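Corrugated ceiling

From the Itcombe Building Wiki, interiors section. Entry kept by Areti Vlachopoulos.

A corrugated ceiling is a ceiling lined with ridged sheet, usually steel, sometimes fibre cement or plastic, with the ridges running parallel from one side of the room to the other. I've lived under one, worked under two and helped put one up over a very long Saturday, so you'll have to forgive me if this entry wanders a bit. Most people know the stuff as roofing. Turn it to face the room and it becomes a lining, and a pretty tough one at that.

Names

In my part of the world everyone says "corro" or "mini orb", depending on how big the waves are. Big round waves are the classic roof profile. Little round waves are the ones you see on café counters and bathroom walls. Then there are the square-shouldered ones, which the sheet people call trapezoidal or ribbed, and which a lot of us lump in with corrugated anyway. Purists will write in about this. Please do, the talk page is quiet.

Where you find them

Sheds first of all, then garages, verandahs, woolsheds, workshops, school halls and anything that used to be one of those and is now a studio. In plenty of these buildings there isn't really a separate ceiling at all, you're just looking at the underside of the roof sheet, or at the bottom face of a sandwich panel with foam in the middle. A true corrugated ceiling is a second skin, screwed up under battens with a cavity above it for insulation and wiring. From the floor it can be very hard to tell which one you've got. The best clue I know is to wait for rain. If you have to shout, it's the roof!

The old Poulain joinery in Itcombe had a lovely one, cream paint over galvanised, 410 square metres of it, and when the sheets came down for rewiring there were pencilled sums all over the backs. Rosine Vasseur salvaged 49 of them and lined her pottery shed. She reckons it's the best ceiling she's ever had – I reckon she's never had to dust it.

Colour and finish

White is far and away the most common, for the plain reason that these tend to be big rooms with high ceilings and you want the light bounced back down. Matt white hides dents. Gloss white shows every one, plus every screw, but it wipes clean, so food places go for it. Bare galvanised looks terrific for a year or two and then looks like a tank. I've seen one in dark green, in Armelle Guérin's sleepout, and it was like lying in a hedge (she loves it, and it does suit the room).

Ridge direction

Run the ridges the long way and the room looks longer. Run them across and it looks wider and, to my eye, a bit lower. On a practical note the ridges have to cross the battens, so the framing usually decides for you. Sheets overlap by one or two waves at the side, and you want the exposed lap facing away from the main door, where it's much harder to spot.

Sound

Hard sheet bounces sound around something shocking, though the curves scatter it a little, and it's kinder than a flat sheet of the same stuff. Perforated versions with a blanket behind are much better. Margaux Jacquet priced them for her dance hall and got a quote of $2,900 from Vosska for the end bay alone, so she hung curtains.

Lights and fittings

Fitting a round downlight into a ridged sheet is fiddly. The trim wants a flat surface and the sheet hasn't got one, so you end up with little gaps all the way around, which the spiders find immediately. Sparkies get past this with a packing ring, or a surface-mounted fitting that sits on the crests. Long fluorescent battens are much easier, and they've been the standard partner for this sort of ceiling for as long as I've been looking up. Pleda used to sell a saddle clip for the purpose in packs of 6. I still have half a pack and will not be parted from it.

Rooms with an upper level 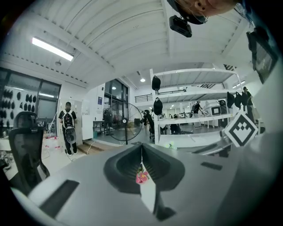 Mezzanines and ridged ceilings turn up together all the time, as both belong to tall rooms. The trouble is lighting two heights at once, and mixing fittings is the usual answer. White panels like these carry a long fluorescent for the open part of the room, with small round lights further in, one over the mezzanine and another over the glass doorway. I'm fond of dark window frames against a white ceiling too, especially gridded ones, because the bars give your eye a rest from all those parallel lines. A white wall board does something similar lower down, with its rows of rounded black shapes standing out clear as anything. Maëlys Gilbert is after more examples of mezzanine rooms for this section, so if you've got one, leave her a note on the talk page and tell us which way the ridges run.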